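Manipulation-Liste: Archiv
Übersicht | Thread | Datum | Autor | Suche
Drucken | Per E-Mail versenden

Betreff: Re: [manip] Kalibrierung der Greifhöhe aus der Außenkamera
Von: Reynaldo Salazar

Hallo zusammen,

Antworten zur Anfrage aus der Gruppe Tillden, der Reihe nach.

> Im Entwurf steht, dass die Greifhöhe ohne Tiefenkamera geschätzt
> wird. Uns ist nicht klar, wie ihr den Abstand zwischen Finger und
> Unterlage aus einer einzelnen festen Ansicht bekommt. Außerdem: Wie
> robust ist das bei spiegelnden Oberflächen? Bei uns bricht Ornier
> auf lackiertem Holz regelmäßig ein.

Zum ersten Punkt. Der Abstand wird nicht direkt geschätzt. Monda bekommt das Kamerabild und die Gelenkwinkel und sagt eine Korrektur der z-Komponente gegenüber der Vorwärtskinematik voraus. Die Ebene der Unterlage wird einmal pro Aufbau mit vier Antastpunkten eingemessen, danach bleibt sie fest. Das Netz muss also nur den Restfehler lernen, der aus Flanschadapter, Fingerstellung und Objektkontakt kommt. Kritisch ist die Stellung, in der der Würfel knapp über dem Holz gehalten wird und die Unterkante fast aufliegt.
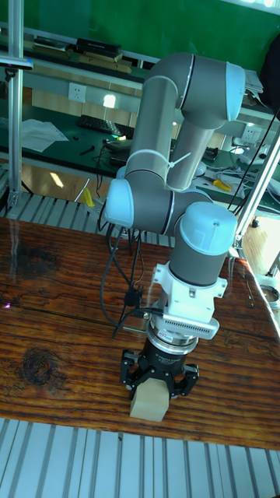 Die Korrektur wird nur angewandt, wenn der Werkzeugflansch weniger als 60 mm über der nominellen Ablagehöhe des Flansches steht. Weiter oben ist der kinematische Wert gut genug, und das Netz verschlechtert ihn dort sogar leicht. Im Entwurf fehlt diese Schwelle, sie kommt in Abschnitt 4 nach.

> Welche Posen gehen in das Training ein? Nur die Ablage oder auch
> die Anfahrt?

Beides. Ein Durchlauf besteht aus Anfahrt, Ablage und einer seitlichen Ausweichpose. Die Ausweichposen haben wir zunächst weggelassen, was ein Fehler war: Das Netz hatte dann die Maserung der Platte mit der Armstellung verknüpft und lieferte bei gestrecktem Arm unsinnige Korrekturen. Mit diesen Posen im Datensatz verschwindet der Effekt weitgehend. Pro Serie nehmen wir 60 Durchläufe auf, davon gehen neun in die Validierung. 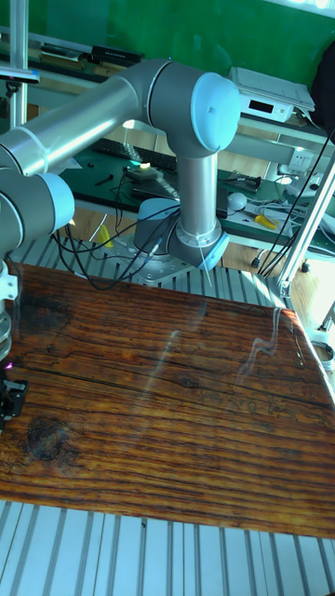 Abb. 2: Arm seitlich ausgestreckt, Greifer dicht über der Holzplatte.

Zu den Spiegelungen. Die Platte ist glänzend und hat eine kräftige dunkle Maserung, dazu Äste und Risse. Für Verfahren, die lokale Merkmale auf der Unterlage verfolgen, ist das ungünstig, weil die Reflexe je nach Blickwinkel wandern und die Risse nicht. Ornier benutzt genau solche Merkmale, daher vermutlich euer Einbruch. Wir maskieren die Unterlage im Training zufällig in rechteckigen Blöcken und lassen nur einen Streifen um die Fingerspitzen immer frei. Ohne Maskierung lag der mittlere Fehler in z bei rund 4 mm, mit Maskierung deutlich unter der Schwelle, ab der die Ablage abbricht. Die genauen Werte stehen in der Tabelle, die ich mit der nächsten Fassung schicke. Die Variante mit Polfilter haben wir nicht verfolgt.

> Sarmiento meldet Probleme, wenn der Unterarm den Oberarm verdeckt.
> Betrifft euch das?

Ja, aber weniger als erwartet. In der stark gefalteten Stellung liegen die beiden langen Rohre in der Ansicht fast nebeneinander. Wer die Pose aus der Silhouette rekonstruiert, bekommt dort zwei fast gleich gute Lösungen.

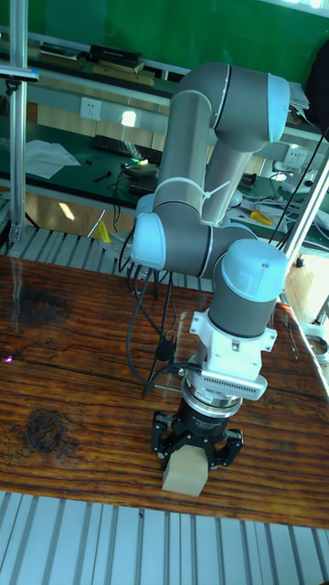 Da wir die Gelenkwinkel aus der Steuerung lesen, ist die Mehrdeutigkeit für uns erledigt. Übrig bleibt die Verdeckung der Finger durch die Kabel, und die ist schlecht modellierbar. Die Schlaufen hängen nach jeder Umkonfiguration etwas anders. Wir behandeln das als Rauschen und verwerfen Bilder, bei denen die Fingermaske zu klein ausfällt. Eine saubere Lösung ist das nicht.

Offen ist noch der Vergleich mit anderen Objekten. Alle bisherigen Zahlen gelten für den hellen Holzwürfel. Für Zylinder und flache Teile habe ich keine belastbaren Ergebnisse und würde aus den jetzigen auch nichts ableiten. Falls Tillden die eigenen Sequenzen auf lackiertem Holz bereitstellen kann, rechne ich Monda darauf durch. Benötigt werden Gelenkwinkel mit Zeitstempel und die vier Antastpunkte, sonst nichts.

Der Code für die Maskierung liegt im Projektverzeichnis, Zweig "blockmaske". Die Konfiguration dort entspricht dem Stand vom September, die Lernrate ist inzwischen halbiert.

Grüße
Reynaldo Salazar

Vorherige Nachricht | Nächste Nachricht | Zum Thread | Nach oben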